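June, a bit past 9 pm

Back on the bench with the laundry sorting runs. Same question as all month – does the policy do better if the arms have to separate the pile before either one picks? Setareh thinks yes. I want numbers. 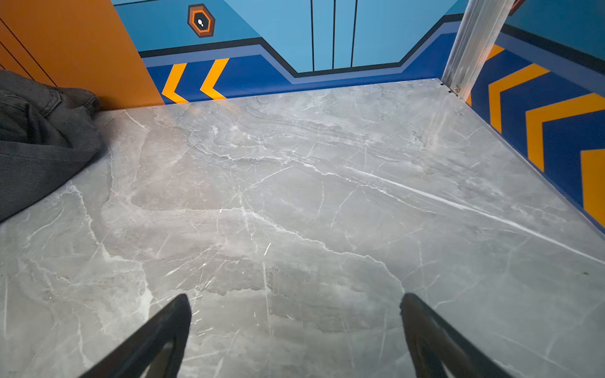
Musyoka Mugo, lab diary

225 demos in the training set now. Retrained overnight on the Salehi machine, loss looks fine, means nothing. The wrist view has trouble with dark cloth near the walls, too much shadow, too much going on in the print behind it. Want to try a crop. Later. 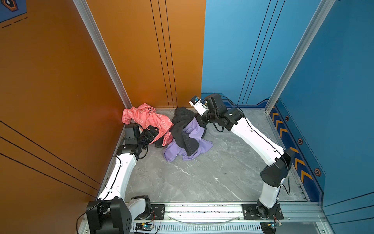 Both arms at the pile, black on top of purple.

Overlap is still the hard case. Two garments stacked and the wrist input goes to mush once the gripper gets close. Should log distance with every grasp attempt, keep forgeting.
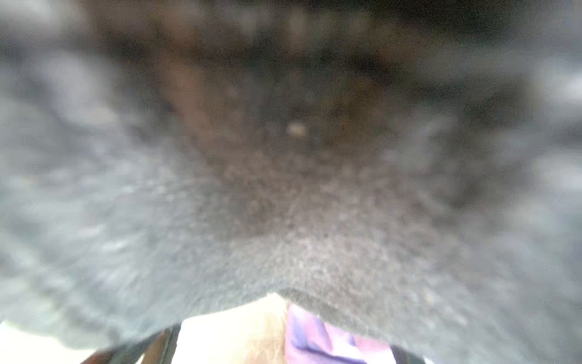 By Musyoka Mugo

Almost all gray fuzz, a bit of purple at the bottom. What is the network suposed to do with that? Setareh Rahimi says weight the fixed camera more for the last stretch. Roughly 2 hours to set up. Ok, tomorrow.

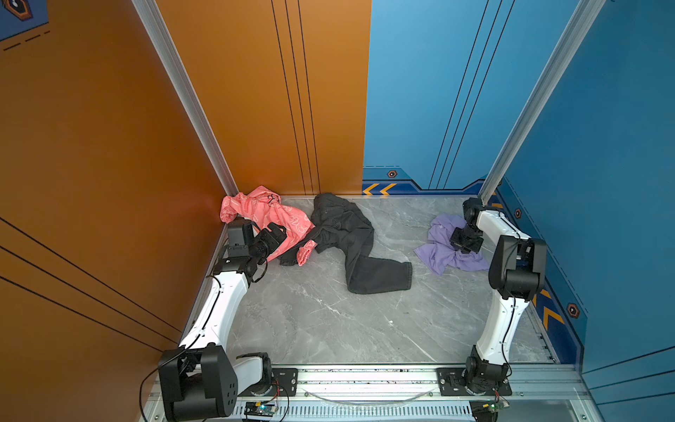

1 min read

Pink, black and lavender, an arm each on the pink and the lavender. This kind of spread is what I'd call separated, even with the pink sleeve over the pants. Need to write the rule down before I score anything – Setareh will ask.

Poditz draft still has no results table. Eat something.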